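Buscar en la comunidad
Todas las categorías
Buscar

Plazo para impugnar la exclusión del censo en una consulta municipal

Publicado por vecina_castau

Buenas tardes. Resido en Castau desde hace años y figuro empadronada en el municipio. Al consultar las listas expuestas para la votación sobre la segregación del barrio de Orozco he comprobado que mi nombre no aparece. En el ayuntamiento me indicaron que el censo de la consulta se cerró con 3176 inscritos y que ya no se admiten cambios. Desearía saber si esa respuesta es correcta y ante qué órgano debo dirigirme. La votación está prevista para abril.

gestoria_nevum

Estimada usuaria: conviene distinguir entre el cierre del censo y el plazo de reclamaciones. El cierre fija la fecha de referencia de los datos; la reclamación permite corregir errores u omisiones respecto de esa misma fecha. Si usted ya estaba empadronada entonces, su petición consistiría en la rectificación de una omisión y no en un alta nueva.

Le recomendamos revisar el decreto de convocatoria, donde deben constar el periodo de exposición de las listas y el órgano competente para resolver. Presente un escrito en el registro municipal, acompañado de un certificado de empadronamiento histórico y de copia de su documento de identidad, y conserve el justificante con la hora de entrada.
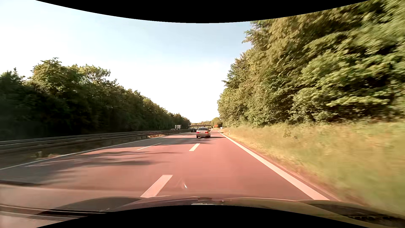

En caso de que la reclamación sea desestimada — o de que no reciba contestación antes de la votación —, procede examinar los recursos que señale la propia convocatoria. Las consultas locales no siempre se rigen por los mismos plazos que las elecciones ordinarias, por lo que es imprescindible leer el reglamento aplicable. Esta respuesta tiene carácter orientativo y no sustituye el asesoramiento de un profesional colegiado.

birdale20

A mí me ocurrió algo parecido. Reclamé por escrito y me incluyeron. No acepte una contestación verbal en ventanilla.

lector_2141

Compruebe también la sección que le corresponde. En mi municipio la 19 se dividió en dos y varios electores figuraban en la lista de la otra mesa.

Contacto | Aviso legal | © Comunidad de Ayuda Ciudadana | Volver arriba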